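# 배선 라벨 표기 체계와 부품 추적성에 관한 조사

**과목:** 전장 시스템 문서화 실습
**작성:** Asmaa Kettani, Inmaculada Zabala

## 1. 배경

소형 전장품의 정비 기록은 대체로 부품 번호를 중심으로 작성된다. 회로 기판이나 센서에는 제조 단계에서 인쇄된 식별자가 있어 기록과 실물을 대응시키기 쉽다. 배선 묶음은 사정이 다르다. 피복 색상과 커넥터 형상만으로는 용도를 확정할 수 없는 경우가 많고, 현장에서 붙인 라벨이 유일한 단서가 되기도 한다.

본 조사는 정비 공방 Edgate의 보관 대장을 대상으로 라벨 표기의 일관성을 분석하고, 라벨과 대장의 불일치가 어떤 유형으로 발생하는지 분류한 것이다. 표기 규칙의 개정안도 함께 제시한다. 라벨 재질의 내열성이나 접착 강도는 다루지 않는다.

## 2. 용어

이 보고서에서 '라벨'은 전선 또는 전선 묶음에 부착된 문자 표기물 전체를 가리킨다. 감는 형식과 깃발 형식을 구분하지 않는다. '대장'은 Edgate가 Drimus라는 내부 프로그램으로 관리하는 부품 목록이다. '추적 가능'은 실물의 라벨만 읽고 대장의 한 항목을 유일하게 지정할 수 있는 상태로 정의하였다. 두 항목 이상이 후보로 남으면 추적 불가로 처리하였다.

## 3. 조사 대상과 방법

대장에 등록된 배선류 가운데 라벨 문구가 입력된 항목은 817건이었다. 이를 전수로 내보낸 뒤 문구를 구성 요소별로 분해하였다. 구성 요소는 위치, 신호 종류, 일련번호, 기타로 나누었으며, 어느 요소에도 넣기 어려운 문자열은 기타에 두고 별도로 검토하였다.

분류는 작성자 두 사람이 독립적으로 수행하였다. 판단이 엇갈린 항목은 원래의 입력 기록을 열람하여 조정하였고, 그래도 합의되지 않으면 추적 불가로 보았다. 보수적인 기준이므로 실제 정비 담당자가 체감하는 불편보다 결과가 나쁘게 나올 수 있다.
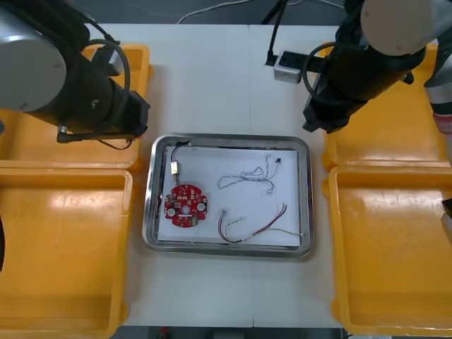 입력 시점에 따른 차이도 확인하였다. Edgate는 August에 대장 양식을 변경하면서 자유 입력란 하나를 위치 입력란과 신호 입력란으로 분리하였다. 변경 이전 자료는 일괄 변환되었는데, 이때 공백을 구분자로 사용하였다. 공백이 없는 문구는 전부 위치 입력란에 들어갔고, 공백이 둘 이상인 문구는 첫 공백 뒤의 문자열이 모두 신호 입력란에 들어갔다. 변환 과정의 기록이 남아 있어 원래 문구의 복원에는 문제가 없었다.

비교를 위해 협력 공방인 Sevel의 표기 지침서를 참고하였다. Sevel은 위치 코드를 고정 길이로 제한하고 하이픈을 필수로 요구한다. 다만 대장 자료는 제공받지 못하였으므로 비교는 지침의 문언에 한정된다.

## 4. 결과

### 4.1 추적 불가 항목

전체 817건 중 추적 불가로 판정된 항목은 66건이다. 원인은 다음과 같이 정리된다.

| 유형 | 내용 | 대표적인 형태 |
|---|---|---|
| A | 약어의 중복 사용 | 같은 약어가 서로 다른 위치를 지칭 |
| B | 구분자 누락 | 위치와 신호의 경계 불명 |
| C | 신호명만 표기 | 통신 규격명 단독 사용 |
| D | 오기 또는 판독 불능 | 형태가 비슷한 문자의 혼동 |

가장 많은 비중을 차지한 것은 유형 A이다. 입력자가 위치 약어를 각자 만들어 사용한 기간이 있었고, 약어 목록은 그 뒤에 작성되었다. 목록이 생긴 다음에도 이전 항목은 수정되지 않았다.

유형 C는 건수는 적으나 처리가 까다롭다. CAN처럼 여러 장치가 공유하는 통신 규격의 이름만 적혀 있으면 해당 배선이 간선인지 지선인지 알 수 없다. 종단 저항의 유무를 실측해야 하는 경우도 있어 다른 유형보다 확인 절차가 길다.

### 4.2 접두 문자의 해석

신호명 앞에 붙는 짧은 접두 문자는 대장에서 두 가지 이상의 의미로 쓰이고 있었다. 예를 들어 PL은 패널을 뜻하는 위치 약어로 등록되어 있으나, 일부 항목의 비고란에는 전원선이라는 설명이 있다. 약어 목록은 전자만 인정한다. 비고란을 함께 읽지 않으면 후자의 항목은 잘못 분류된다. 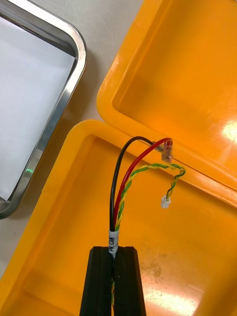

*그림 1. 전선 묶음을 감싼 흰색 라벨. 검은색 문구는 "PL CAN"에 가깝게 읽힌다.*

접두 문자를 길게 쓰면 모호성은 줄어들지만, 가는 묶음에서는 문구가 라벨 둘레를 넘어가 한쪽 방향에서 전부 읽을 수 없게 된다. 세로 방향 인쇄는 문구 길이의 제약을 완화한다. 그 대신 라벨의 폭이 커져 분기점 가까이에는 부착하기 어렵다. Edgate의 현행 지침에는 인쇄 방향에 관한 조항이 없다.

### 4.3 색상 정보의 보조 효과

대장에는 피복 색상 입력란이 있으나 선택 항목이다. 추적 불가 항목 가운데 색상이 입력된 것은 후보를 좁히는 데 도움이 되었다. 그러나 색상만으로 유일하게 지정되는 사례는 없었다. 동일한 색상 조합이 서로 다른 배선에 반복되기 때문이다.

색상 명칭의 표준화도 이루어지지 않았다. '회색'과 '연회색', '백색'과 '흰색'이 별개의 값으로 저장되어 있어 검색 결과가 나뉜다. 입력란을 선택 목록으로 바꾸면 해결되는 문제이며, Drimus의 현재 기능으로 설정할 수 있다.

## 5. 표기 규칙 개정안

개정안에서는 라벨 문구를 4개 필드로 구성한다. 순서는 위치, 장치, 신호, 일련번호이다. 필드 사이에는 하이픈을 쓰고 공백은 허용하지 않는다. 위치 코드는 3자로 고정한다.

- 위치 코드는 등록된 목록에서만 선택한다.
- 장치 필드는 대장의 부품 번호와 연결되는 약호를 사용한다.
- 신호 필드에는 통신 규격명을 쓸 수 있으나 단독 표기는 금지한다.
- 숫자 0과 문자 O가 혼동될 수 있으므로 일련번호에는 숫자만 쓴다.
- 공간이 부족하면 장치 필드를 생략할 수 있다. 이때 대장에 생략 표시를 남긴다.

장치 필드의 생략을 허용할지에 대해서는 작성자 간에 의견이 달랐다. Zabala는 예외를 두면 유형 C가 다시 발생할 수 있다고 보았고, Kettani는 가는 묶음에 대한 적용 가능성을 우선하였다. 생략 표시를 필수로 하는 선에서 조정하였으나 효과는 검증되지 않았다.

라벨 출력에는 공방이 보유한 Leone 프린터의 기본 서체를 그대로 쓴다. 서체를 변경하면 기존 라벨과의 대조 작업에서 형태 차이가 새로운 변수로 들어온다.

## 6. 보관 단위와 대장의 대응

라벨이 정확해도 보관 위치가 대장과 다르면 추적에 시간이 걸린다. 현행 대장은 선반 번호까지만 기록한다. 한 선반에 여러 용기가 놓이는 경우 용기를 구분할 값이 없다. 개정안에 용기 코드를 추가하는 방안을 검토하였다.
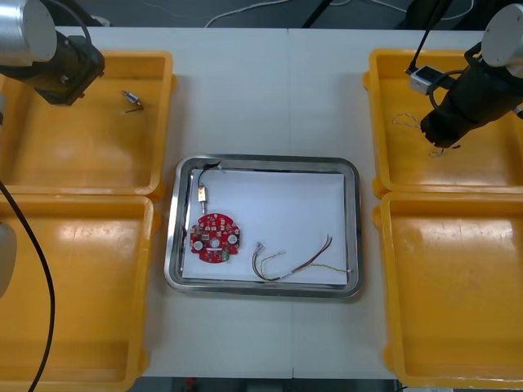
*그림 2. 흰색 작업대의 노란색 플라스틱 트레이와 중앙의 스테인리스 트레이.*

용기 코드는 용기의 색이나 놓인 방향과 무관하게 부여해야 한다. 용기가 이동할 때마다 코드를 바꾸면 이력이 단절되므로, 코드는 용기에 고정하고 선반 번호만 갱신하는 방식이 적합하다. 부품이 일시적으로 용기를 벗어나는 분해 및 점검 단계에서는 별도의 상태값을 둔다. 이 상태값이 일정 시간 이상 유지되면 Drimus가 목록에 표시하도록 설정할 수 있으나, 기준 시간은 정하지 못하였다.

## 7. 한계

조사는 대장의 문구를 기준으로 하였으며 실물 라벨과의 대조는 전체에 대해 수행하지 않았다. 대장에 올바르게 입력되었으나 실물 라벨이 훼손된 경우는 집계에 반영되지 않는다. 반대로 입력 오류만 있고 실물은 정상인 항목이 유형 D에 포함되었을 가능성이 있다.

Sevel과의 비교도 제한적이다. 고정 길이 코드가 실제로 중복을 줄였는지는 지침서만으로 판단할 수 없다.

## 8. 후속 작업

우선 추적 불가 66건에 대해 개정 문구를 작성하고, 비고란의 설명과 상충하는 항목은 Edgate의 대장 관리 담당자에게 확인을 요청한다. 위치 코드 목록의 중복 검사는 스크립트로 처리한다. 색상 명칭의 통합은 자료를 백업한 뒤 진행하며, 변경 전의 값은 비고란에 보존한다.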